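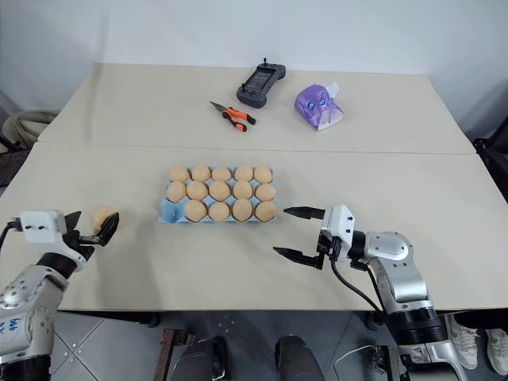

Keeping a price book

I started writing down grocery prices last July, in a spiral notebook that had been sitting in a drawer. Before that I had a feeling about prices, the same one everybody has, that things cost more than they used to. I could not have told you what I paid for a bag of rice or which store had cheaper onions. I shopped at whichever place was on the way home and complained about the total.

The notebook now has 694 entries. I went through them last week to number them, which took an evening, and while I was at it I started making notes for this post.

What I write down

Each line has the month, the store, the item, the package size, the price, and the unit price. I do the unit price myself even when the shelf tag has it. The tags at Komov switch between ounces and pounds from one brand to the next, and the produce section sells some things by the piece and some by weight. I convert everything to pounds for solids and quarts for liquids. Eggs go down by the egg, in cents, and then I can compare a small carton with the big ones without thinking about it.

I used to put the brand on every line. I quit doing that around November except for coffee, where I care, and dish soap, where I found out that I care.

I tried it on my phone first. There is an app called Asatik that a coworker uses, and I gave it a month. It wanted me to scan the barcode of each item, and it worked fine for boxed things, but a bunch of parsley has no barcode and neither does anything from the bulk bins. I was typing half of it in by hand anyway. I also kept getting a screen asking me to rate my shopping trip. The notebook is faster for me. I copy from the receipt at the table after I put the cold things away, and a normal week takes as long as a cup of tea.

The stores

I live on the east side of Zustport and there are two places I can walk to and one I have to drive to.

Komov is the regular supermarket, at 1624 Harbor Road, next to the tire place. It has everything and is open until midnight. Its everyday prices are the highest of the three on almost everything, and its sale prices are the lowest. I did not know this until I had several months of lines to look at. If you go in with a list and buy all of it, you lose. If you go in and buy only what is on sale, and enough of it to last until the next sale, you do well.

Rezaei is a family grocery on the corner by the library. Small parking lot, narrow aisles, a very good produce section and a wall of dried beans and rice. Herbs come in real bunches there. Onions, lemons, cucumbers, eggplant and cilantro are cheaper at Rezaei every single time I have checked. Milk and cereal are not. They also sell flatbread that comes in warm at 4 p.m., and I have no price comparison for that since nobody else has it.

The third is the warehouse club out past the highway. I let my membership run out in the spring. More on that below.

Sales come around

The most useful thing in the notebook is the dates. I only write the month, but that has been enough to see that sales at Komov repeat. Canned tomatoes went on sale in September, then November, then January, and I could see the next one coming. Butter drops before the winter holidays and again before Easter. Pasta is on sale so often that I now think of the sale price as the price.

Coffee is the one that changed my habits. The bag I like is on sale every 9 weeks at Komov, give or take nothing so far, and a bag lasts me less than two weeks. So I buy enough bags to cover the gap and put them in the cupboard over the refrigerator. I read that the cupboard over the refrigerator is a bad place for coffee. It gets warm up there. I have moved it to the hall closet next to the light bulbs.

Some things never go on sale, or never in a way that matters. Salt, baking soda, vinegar, dried lentils. I stopped recording them after I had the same price written down several times in a row. I check again every few months.

Package sizes

I had heard about packages getting smaller and assumed I would notice. I did not notice. The notebook did. The crackers I buy lost some weight over the winter with no change in the box that I could see, and the price stayed the same, so on the shelf it looked like good news. The orange juice did the same thing. In the notebook it shows up as a jump in the unit price, and the first time I thought I had made a mistake in the division and did it over.

Toilet paper is hopeless. I spent a while trying to compare it by the sheet, then by the square foot, and the sheets are not the same size between brands, and then there is the number of plies. I have one kind I like and I write down the price of the package and leave it there.

The warehouse club

I had belonged for years and never questioned it. The notebook let me do the math on what I was buying there. Olive oil, cheese and laundry detergent were clearly cheaper. Meat was cheaper only compared with Komov at full price. Everything else was either a wash or came in an amount that I could not finish. I threw away half a bag of spinach so often that I wrote "spinach - don't" inside the front cover.

When I added up what I saved on oil, cheese and detergent and took away the membership fee and a guess for gas, there was a little left over, but I also had to admit that I never left there with only oil, cheese and detergent. I came home with a blanket once. I decided to go a year without it and see. So far the total has gone down.

The total

In the month before I started, I went back through my bank statement and found $694 at grocery stores. That is for two adults, with lunch packed most days. I laughed when the entry count came out to the same number, and I checked it again to be sure.

Last month was $495. I do not want to make too much of this. Some of it is the membership, some of it is that I had a full shelf of canned goods to eat through, and some of it is that we went to a relative's house for several days and ate their food. The months in between went up and down, and the one where I stocked up on coffee and butter was ugly. But the direction is clear enough, and we eat the same things we ate before.

The part I had wrong going in was where the money went. I would have said meat. It was snacks and drinks, and it was the short trips after work when I was hungry and went in for one item. Those receipts are short and expensive. I go home and eat a piece of toast first now.

What I would do differently

I would start with fewer items. I tried to write down everything from the first day, including birthday candles, and there are pages at the beginning that I have never looked at again. A couple of dozen things that you buy over and over will cover most of the bill.

I would give each item its own page from the start. Mine is in order of date, one long list, and finding the last price of rice means flipping back and running a finger down the column. In the second notebook I am putting items on their own pages, in alphabetical order, with blank pages left for the ones I forgot. I already ran out of room under C.

I would also write in pen. The pencil on the early pages has smeared and some of the sevens look like ones.

A few people have asked if I take the notebook to the store. I used to. It got wet in the produce section and I felt silly standing in the aisle turning pages with a cart behind me. I keep a card in my wallet with the price I am willing to pay for the things I buy most, and I redo the card when it gets out of date. It is due now. The egg price on it is from the winter and the butter price is one I have not seen in a while.

I am going to Rezaei this afternoon for lemons and onions, and I will try to get there for the bread at four.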